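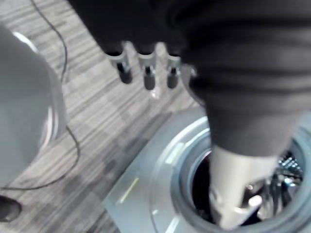 The round opening, up close.

I've been arguing for small loads of laundry for years, and I'm going to do it again. My family thinks a washer should be stuffed until the door needs a shoulder behind it. I say give the clothes some room!

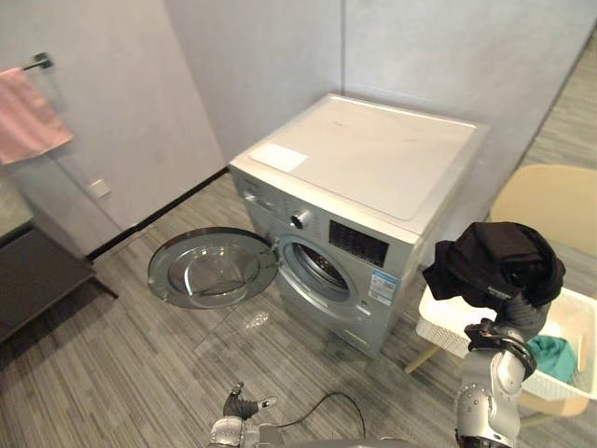
Door open, basket close by.

Look at how little it takes to get started. A basket, a chair to drop things on, a door that opens all the way. When the basket lives next to the machine, I do a wash when I think of it — when it lives upstairs, I do nine days' worth in one miserable evening. (Ask me how I know.)
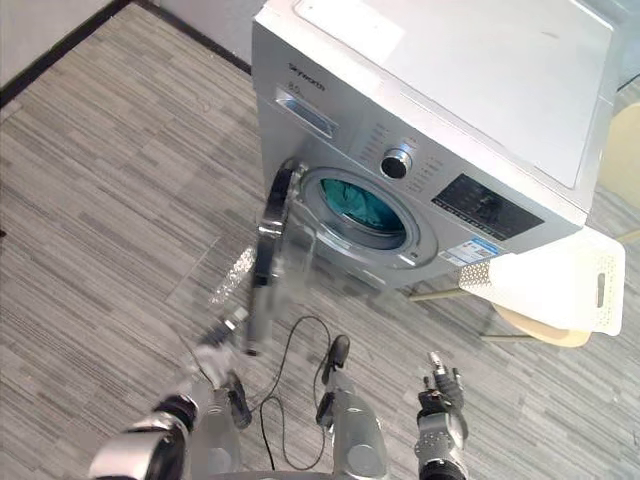

Teal in the drum.

People tell me a small load wastes water, and okay, they have a point. So I keep it to three washes a week, and I sort by color, because one teal thing in with the white towels worries me more than the bill does. 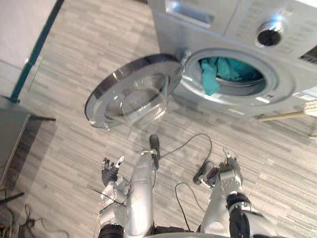
My other firm opinion is about the door. Leave it open between loads! My mother shut hers every single time and the whole back hall smelled like a pond. Mine stays open, even though I've walked into it twice this November, and I'd still take the bruise over the smell.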